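Bramville workshop, December

Adhesive log, Bindport trial, continued

Second batch of edge samples went under clamps at 9.40 am. Open time shortened to 6 minutes, as the first batch skinned over before the pieces were seated. Glue weight per sample recorded on the Gimunora sheet. Shear load at failure, best piece so far: 3,383 N. Failure was in the timber – glue line intact.

2 samples rejected for starved joints. Both came from the same end of the board, so check the spreader for a clogged tooth before the next run.

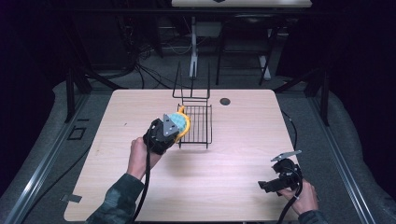
Moisture

Meter read high on the offcuts stacked near the roller door. Moved them to the inside rack with stickers between layers. Reweigh before cutting anything more. The Rawashdeh method calls for 2 readings per piece, along and across the grain. Only the along-grain figure was taken last time, so those rows stay marked provisional. 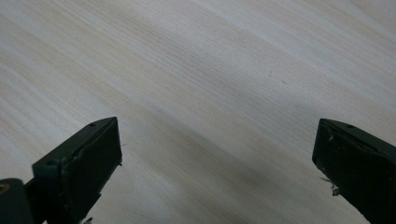 Pale wood-grain surface, grain on the diagonal.

To do: order catalyst, recalibrate load cell, label batch three.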